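# 821 examples and I'm still not sold

Lamisi says we need more kitchens. 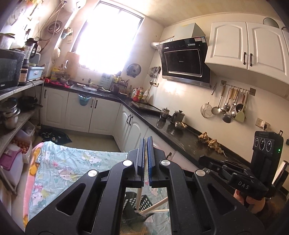 Maybe so. We have 821 demonstrations with the hand-held grippers, and Stoson wants them all by August. But 8 of us did the collecting, and I'd bet the model learns our habits before it learns the task — I always come in from the left. Roman threw out three of my takes for hesitating. Isn't hesitating what people do? I'll believe the big number when it works in a kitchen none of us has stood in.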